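Products Planner Perception Pricing Release Notes Support

Samard 2: Grasp Planning and Replay for Two-Arm Packing
Updated June, by Charalambos Zervas

Samard is a planning package for two parallel grippers that share one work area. It takes recorded trajectories, cleans them up, and turns them into motion an arm can follow. Sarnine sells it, and I look after this page, so read it with that in mind. I've tried to leave out the claims I wouldn't believe from another vendor.

Most planners look good on blocks. Blocks are stiff, matte and the same size every time. Groceries are not like that, and we spent a long stretch finding out how badly version 1 handled them. Film wrap throws glare into the depth estimate. Small sachets bend when the pads close. The old release would report a confident grasp on a patch of reflection and then close on air. Version 2 does this less often. It still does it.

The packing profile covers loose household goods going into or out of an open carton, one item per gripper. Candy packets and bagged bread are typical of the work: a thin item that has to be held by its edges or its middle, over a soft one that should not be squeezed at all. The profile sets a separate closing limit for each class, and you will need to tune both. 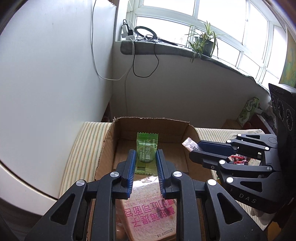
Can Samard plan for both grippers at once?

It plans them as a pair only inside the shared zone you draw during setup. Outside that zone each gripper gets its own plan, and the two are checked against each other afterward. If the check fails, one side waits. We tried full joint planning everywhere and the solve times were too long to ship.

What the license includes

Trajectory cleanup. Removes jitter and dropped samples, and flags any segment it had to guess. Please look at the flags. People turn them off and then write to us.

Grasp labeling. Proposes open and close points from pad distance. It works well on rigid items and poorly on anything that crushes, where the pads keep moving after contact.

Shared-zone planner. Handles 2 grippers. There is no setting for three, whatever the forum says.

Replay viewer. Steps through a recording next to the planned path. The viewer is plain and a bit slow on long files.

The Shiferaw test

Our acceptance run at the Shiferaw site used 300 recorded picks that had not been used in tuning. Samard rejected 123 of them as unsafe to replay. I'm told this is a bad number to put on a product page. Some of those rejections were too cautious – we reviewed them by hand and would have let a share through – but 12 of the accepted picks dropped the item on replay, and that bothers me more. If you need a planner that never says no, this is the wrong one.

Works with

Samard reads and writes the Skustar log format, including pad width and wrist pose. Other formats go through the converter, which loses the gripper timing if your clocks drift. Check the clocks first.

Trial licenses run on your own recordings. Ask for one before you buy, and send it your worst files.

Contact Sarnine Support | Copyright Sarnine | Back to top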